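I've had the Sulside fabric shaver for 35 days now and I'm kind of in love with it. It cost me 30 dollars, it charges off my laptop, and my old tees have stopped looking like they've got a rash!
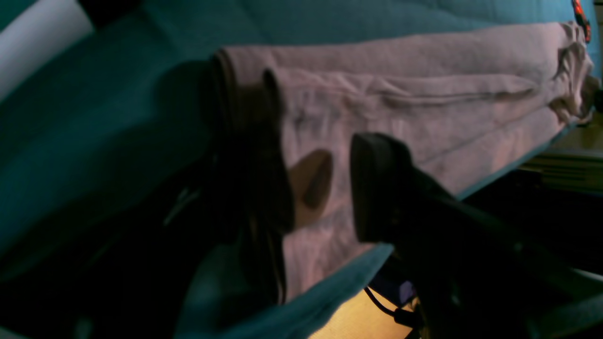

Does it work on thin cotton?
It works fine on the low setting, as long as the fabric is flat and you don't press.

My last one was a Wutonik, and it chewed a hole in a sweater I'd owned since college (still mad). The Sulside has a taller guard, so the blades sit farther back.

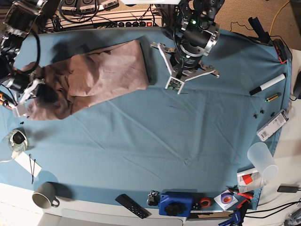 How long does a charge last?
Mine gets 40 minutes, enough for two sweaters and a throw.

Seams are the weak spot. Go slow there, or skip them and pick the fuzz off by hand, like I do.

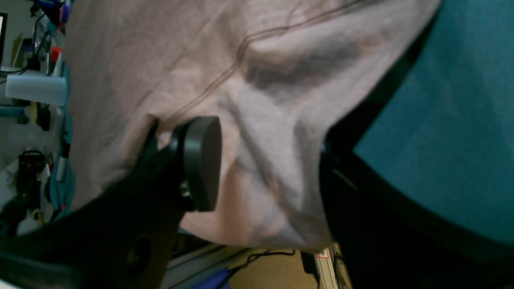

Pink fabric, seam and folds.

The lint cup is tiny, and the lid pops off if you look at it wrong. Four stars from me, and I'd buy it again in July when the sweaters get packed away.
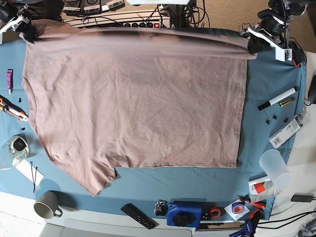 Noémie Gilbert: Mine's lid does that too! A bit of tape holds it shut.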